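How a Poem Keeps Time
Reading and Writing for ages 9 to 11
By Nhàn Ninh

A poem is made of lines. A line is a row of words that stops where the poet wants it to stop. In a story, the words run on until they reach the side of the page. In a poem, the poet chooses the place. That choice is called a line break.

Syllables

To see how a line works, start with syllables. A syllable is one beat of sound in a word. "Cat" has one syllable. "Window" has two: win-dow. "Banana" has three: ba-na-na. Put your hand flat under your chin and say a word slowly. Your chin usually drops once for each syllable.

Stress

Some syllables are said more strongly than others. These are stressed syllables. In "window" the stress falls on the first part: WIN-dow. In "begin" it falls on the second: be-GIN. If you put the stress in the wrong place, the word sounds odd. Try saying win-DOW.

Metre

When stressed and unstressed syllables follow a pattern, the pattern is called metre. Read this line aloud:

The boat went out to Grukinholm

It has eight syllables. They go weak, strong, weak, strong, all the way along:

the BOAT went OUT to GRUK-in-HOLM

A weak syllable followed by a strong one is called an iamb (say "EYE-am"). There are four iambs in the line. Each group of syllables like this is called a foot, so the line has four feet.

Now add a second line:

The boat went out to Grukinholm
And in the dark it hurried home

Count the syllables in the second line. There are eight again, and the stresses fall in the same places. "Holm" and "home" sound nearly the same at the end. In many people's speech they match closely enough to rhyme.

Poems without metre

Not every poem has a regular metre. A poem with no fixed metre and no fixed rhyme is called free verse. The lines may be long or short. Line breaks matter a great deal in free verse, as they tell the reader where to slow down. Compare these:

I waited at Urkwood gate for you all morning

I waited
at Urkwood gate
for you
all morning

The words are the same. The second version takes longer to read aloud — each break makes a small pause. It also makes "for you" stand alone, so the reader notices it more.

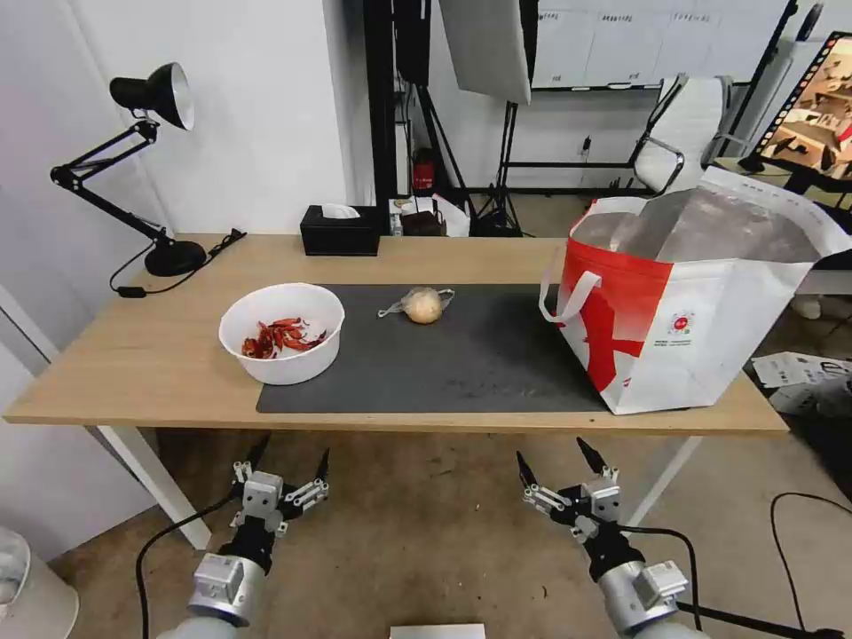
A group of lines set together is called a stanza. There is a gap before the next stanza starts. Two lines make a couplet, three make a tercet and four make a quatrain. A poem can use one kind of stanza all the way through, or it can mix them.

Things to try

Write down your full name and mark the stressed syllables with a pencil line.

Write one line of eight syllables about a journey. Read it aloud and tap the table on each strong beat. If the taps are uneven, swap a word and read it again.

Take a sentence of 12 words from any book. Copy it out twice as free verse, with the line breaks in different places. Ask someone to read both versions to you.

Words used on this page: couplet, foot, free verse, iamb, line break, metre, quatrain, stanza, stress, syllable, tercet.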